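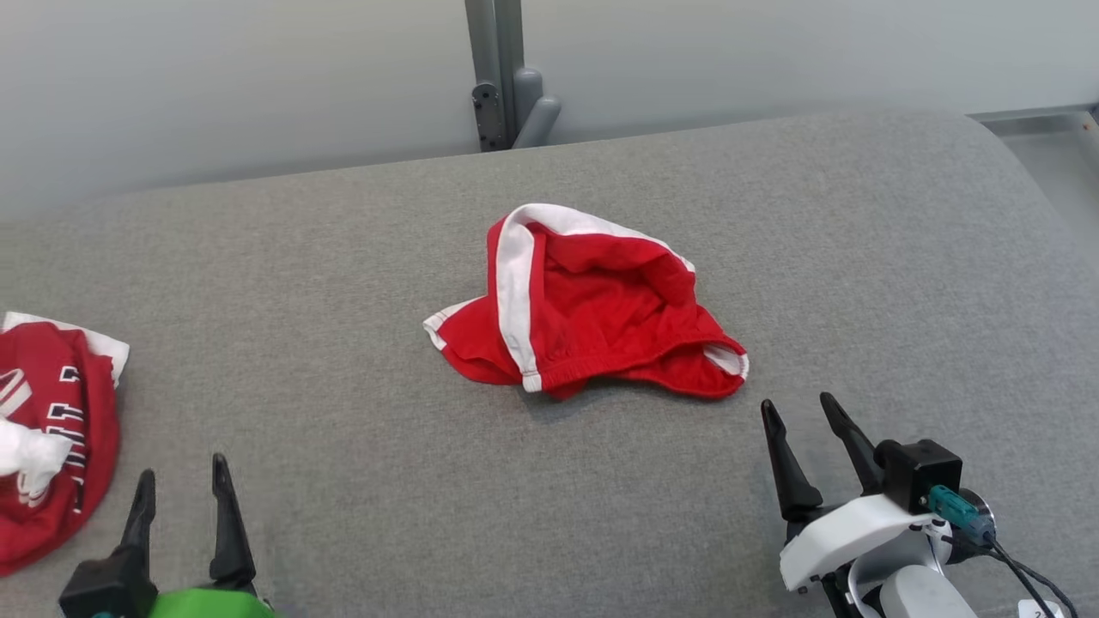
Hrefna Frandsen
Research Fellow, Textile Care Group, Stundley

3.2 Color transfer from red knits to white trim

Garments that join a saturated red ground to a white band are a known weak point in household laundering. The dye source and the surface that receives it are sewn together, so sorting by color offers no protection. Figure 1 shows a red garment with white trim, lying crumpled on gray fabric. The folds matter to the present section only in that red and white areas of one item can rest against each other for long periods when a load is left standing.

We tested 1152 specimens cut from new polyester and cotton-blend knits, all supplied by Lykkegaard in a single delivery in August. Each specimen carried a white strip stitched along one edge with plain polyester thread. Specimens were washed at 30, 40 or 60 degrees Celsius with the same unscented liquid detergent, then either dried flat at once or left folded and damp for 15 hours before drying. Staining on the white strip was graded by two readers against a gray scale running from 5 (no visible change) to 1 (severe). Where the readers differed by more than half a grade, a third reading was made by Arnar Damgaard and the median was kept.

Wash temperature had less effect than expected. Among specimens dried at once, the median grade was 4 at 60 degrees and 4-5 at the two lower settings. Time spent damp and folded had a much larger effect. Cotton-blend specimens left standing fell to a median grade of 3 at every temperature, and the stain followed the line of contact between red and white - a narrow band with a sharp outer edge, easily told apart from the even pink cast produced by loose dye in the wash water.

Polyester specimens behaved differently. Staining was slight after the first wash and did not deepen with standing time. Rizk (personal communication) has suggested that the finishing step removes most surface dye from polyester before sewing, and our results do not conflict with this. We did not analyze the finish itself.

Two limits should be noted. First, the strips were flat and stitched on one side only, whereas trim on finished clothing is often turned over the edge and caught in the seam, giving dye a second path into the white cloth. Second, all specimens were new. Repeated washing is likely to lower the amount of loose dye, and the grades given above should not be applied to older garments.

The effect of a dye-catching sheet placed in the drum is treated in Section 3.3, using the Pedatine sheet at one and two per load. Full grades by fiber, temperature and standing time are listed in Appendix B.

Figure 1. Red garment with white trim.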